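Home Classes Visit FAQ Contact

Frequently Asked Questions

Momthorpe Community Choir has been singing since 1988, and in all that time the same questions have come up at the door. I've tried to answer them properly. If yours is missing, write to me and I'll add it. — Ileana Matei

Do I have to audition?

No! You turn up, you sit down, you sing. Dorin Ciobanu, our director, may ask you to hum a few notes with him during your first month so he can work out where you'll be most comfortable, and that takes a couple of minutes in the hallway with the door shut. It has never kept anyone out.

I can't read music. Is that a problem?

Plenty of us couldn't when we joined, and a good number still can't. Dorin teaches almost everything by ear first, one line at a time, and only then hands out the sheets. After a season you'll find you can follow the dots up and down even if you couldn't name them. If you'd like to learn properly, Aurelia Coman runs a beginner's reading group in the half hour before rehearsal, and it's great fun — lots of clapping.

How do I know which part I sing?

Start wherever you can sing along to the radio without straining. Low women's voices usually go to the altos, high ones to the sopranos, and men mostly split between tenor and bass, but we have two women in the tenors who are the best thing about that section. You can move. I've sung three different parts myself and loved every one of them (alto has the best jokes).

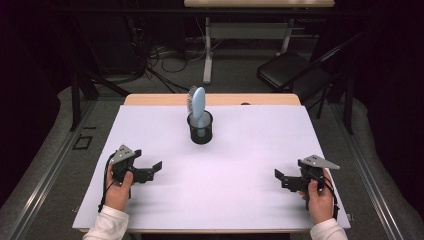 What kind of music do you sing?

All sorts, and that's the joy of it. Last season we did folk songs from four countries, a short Mass setting, two spirituals and a medley of old dance band numbers that had the front row on its feet. Gerardo Gentile arranges pieces especially for us, so if we're short of basses one year, he simply writes the bass part so that a handful of people can carry it. Suggestions are welcome. Put them on paper with your name, please, so we can find you if we need the words.

How much does it cost?

The season fee is $46, and the first 2 rehearsals are free. Music is lent to you for the season. Mark it in pencil only, and hand it back after the concert, including the pages you're sure you never had.

What if I miss a rehearsal?

Life happens. Let your section leader know and listen to the practice tracks at home. We do ask that you make the last three before a concert, when we put everything together and learn where to stand.

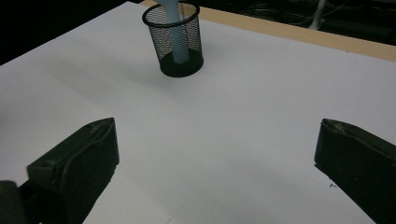
Where do you perform?

Our summer concert is in July at the old chapel in Sketden, which holds about 400 people and has the most gorgeous echo. In winter we sing in Londton, in a smaller hall with better heating. Now and then we're asked to do a wedding, and those are always optional.

What do I wear?

All black for the winter concert, any bright solid color in summer. Shoes you can stand in for an hour and a half. Skip the strong perfume, as we stand close together and everybody is breathing deeply.

Can I bring my children?

Children of ten and up can sing with us alongside a parent. Younger ones would love the Enache Singers, who meet in the same building earlier in the day and make a tremendous noise.

My voice has changed as I've gotten older. Can I still join?

Yes, please do. Voices drop and get a bit breathier, and gentle regular singing does many of them a world of good. Cledwyn Morgan came back to it after decades away and now takes the low solo in our closing number. Bring water, and sit out a song whenever you need to.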